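New semester news from Lerkden College, from someone who works here and also studied here. I will write it in several posts, please be patient with me.

The big one first. Enrollment for the fall is up again. We expect 350 new students. Last year it was lower, and the year before it was much lower, so people in the admissions office are smiling in the corridor.

Most of the growth comes from transfer students. They come to us from two-year colleges, often with a job and sometimes with children. They ask different questions than the 18-year-olds. The first question is always: which of my credits will you accept?

For a long time our answer was slow. A student could wait until the second week of classes to hear it. I was such a student myself, and I remember that I bought a book for a class I did not need.

Since April the college has a written rule. If you send your full transcript, you must have the credit answer in 3 weeks. It is not perfect, but it is a promise on paper and you can point to it. 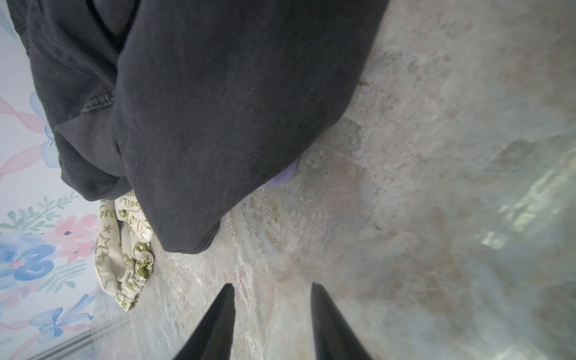

Posted by the author
Transfer adviser, Lerkden College
07/07/2019

Now the housing. Pollow Hall will open again in the fall after the repairs to the roof and the heating. It has 92 rooms, all single. Transfer students can apply for it on the same terms as first-year students, and this is new.

Please do not wait for a letter about Pollow. The housing form is inside the student portal, under "Residence," and you must save it two times. The first save keeps only your name. I have reported this problem and I am told it will be repaired.

The portal itself is also changing. We are leaving the old system and moving to Merneo. Your password will not move with you, so you will make a new one. Your grades and your holds will move. If you have a hold from the library, pay it before the change, it is much easier.

A few people asked me about the Oshima Reading Room. Yes, it stays open in the summer. Evening hours are shorter. The printers on the lower floor are gone and the two upstairs remain.

The part I am less happy about: parking. We lose around 200 spaces on the east side while the new science building goes up. The shuttle from the south lot will run more often in the morning, but the evening schedule is the same as before. For students with night classes this is hard, and I have said so in the meeting.

If you are transferring to us and you still do not have your credit answer, write to the advising office with your student number in the subject line. Please send one message only. When you send four, they go to four different people and we all begin the same work.

Next week I will post the orientation times for transfer students. There is an evening session this year for those who work.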